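Section 8. When a Gripper Will Not Let Go (or Will Not Hold On)

The Jollon hand-held pair is a simple tool, and most of its faults are simple too. This has not stopped people finding elaborate ways to make them worse. Please read the section through once before you pick up a screwdriver.

8.1 Before you start

CAUTION: The fingers close harder than they look. Keep your free hand away from the pads whenever your other hand is on the grip. Hussam Mansour tested this for us in April, without being asked, and would like it known that the result was the same on both attempts.

CAUTION: Never check for a jam by looking down between the fingers while squeezing. Hold the tool at arm's length, pointing away from you and from whoever is working opposite.

1. Stop the recording. A jam cleared during a recording is saved as part of the task, and somebody will then have to find it and take it out.
2. Put down whatever the fingers are holding. If they are holding it because they are stuck, go to 8.2.
3. Tell your partner that you have stopped. Two people working over one table tend to assume the other has noticed.

8.2 Fingers stuck closed

1. Let go of the grip completely. A surprising number of jams end at this step.
2. Support the item from beneath with your free hand, keeping clear of the pads.
3. Slide the item out sideways, along the face of the pads. Do not pull it straight out. Pulling straight out is how foam gets torn.
4. If the item will not slide, loosen the finger screws by a quarter turn each and try again.
5. Once the item is free, open and close the empty fingers 8 times. They should move the same way each time. If they catch, stop using the tool and fill in the fault card.

Note: Thin card is the usual culprit. A flap works its way behind the pad and wedges there, and the tool carries on as if it had meant to do that. Tape down any loose flaps before the session. 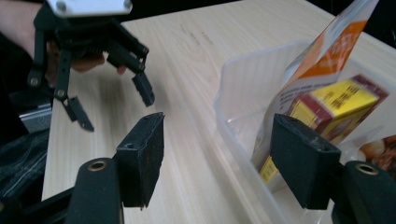
8.3 Items slipping or dropping

Slipping is reported more often than jamming, and it is nearly always blamed on the item. It is nearly always the pad. Foam goes fuzzy with use, which does no great harm, but once the edges lift the item is resting on something that moves.

1. Press each pad with a fingertip, working from the tip to the base. It should spring back evenly.
2. Run the fingertip along the edges. Light fraying can stay. Anything you can get a fingernail under must be replaced.
3. Change both pads of a pair together – one new pad and one old pad will turn every box slightly to the left or right, and you will spend an afternoon blaming the table.
4. Clean the finger face before fitting the new pad. Old glue is not a base coat.
5. Leave the new pads for 35 minutes before use.
6. Test with a light box from the bin. Lift it, hold it for 3 seconds and put it back. Do not test with a jar. Mireille Masri's team at Tukville tested with a jar.

Note: Pads from the older Beleck kit will stick to the fingers very well and are the wrong thickness. Please do not use them up.

8.4 The two tools collide

Collisions happen when both operators reach for the same bin. The noise is worse than the damage, as a rule, but check anyway.

1. Both operators release their grips and move the tools back to their own side of the table.
2. Look along the fingers for bends, and at the joints for pins standing proud. A raised pin must not be pushed back with the edge of the table.
3. Check that the mounting screws are tight. Do this by hand with the short driver, never the powered one.
4. Run the calibration again on both tools, including the one whose operator says it was barely touched.

If calibration gives an error above 80, repeat it once. If it gives the same again, take the tool out of use and send it to Thịnh Cao with the fault card tied to the grip. Write what happened on the card. 'Stopped working' has been received and understood many times already.

8.5 Parts you may replace yourself

Foam pads
Finger screws
Grip strap

Everything else goes back to the workshop.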